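Search tips Go

We use cookies to remember your settings. Accept Manage

Cleaning and storing golf clubs at home

Last updated: Mar 19, 2021

A set of irons that gets wiped down after each round will keep its grooves for years. A set that goes back in the trunk muddy will not. Most of the work can be done at the kitchen sink or on a garage bench with things you already own.

Start with a bucket of warm water and a squirt of dish soap. Stand the irons in it so the water covers the heads and stops short of the ferrule, the small plastic collar where the head meets the shaft. Five minutes is enough. Scrub the grooves with an old toothbrush, rinse, and dry with a towel.

Do not soak woods or drivers. Wipe them with a damp cloth and dry them right away. Water can work its way into the neck and you will hear it rattle on the backswing.

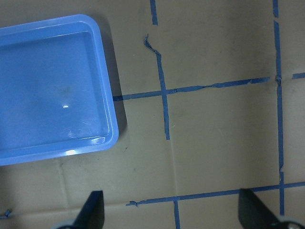
Ovau writes that a nylon nail brush gets into wedge grooves faster than a toothbrush, and that dried clay comes out easier if the club sits wet for another ten minutes. Both are fine on irons. Keep wire brushes away from anything with a chrome finish.

Grips

Grips collect sunscreen, sweat and dust, and they go slick long before they wear out. Wash them with the same soapy water and a rough washcloth, then rinse the cloth and go over them again. Let them dry overnight before they go back in the bag.

If a grip still feels hard and shiny after washing, replace it. Golfers who play 40 rounds a year usually need a new set every spring. You will need a hook blade, double-sided grip tape, solvent and a vise with a rubber shaft clamp. Cut away from yourself.

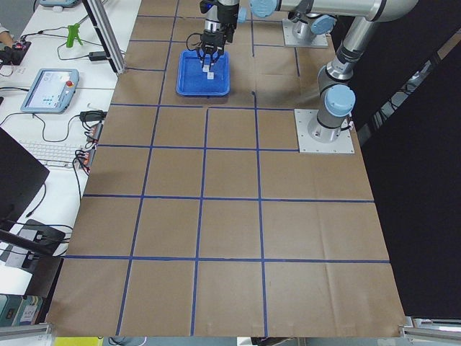

Peel off all of the old tape before you put on the new strip. Any ridge left behind will show up under your hands. Pour solvent into the new grip, cover the vent hole with a finger, shake it, and tip the rest over the tape. Then push the grip on in one motion – you have only a few seconds before it grabs. Line up the logo and leave it alone until the next day.

Rust spots

Light rust on a wedge comes off with 1,000 grit wet paper and a drop of oil. Go to 500 only if that fails, and stay off the face.

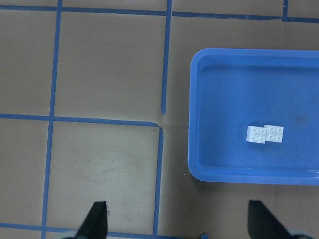
Photo: Dorora

Winter storage

Our clubs come inside in September. An unheated garage is hard on grips and on the glue that holds the heads. Empty every pocket of the bag, shake out the sand and leave the zippers open for a day. Take the headcovers off if they are at all damp – they hold moisture against the finish.

Old balls can be washed in the same bucket. Throw out any with a cut in the cover and keep the scuffed ones for chipping practice.

Get new tips by email. Enter your address Subscribe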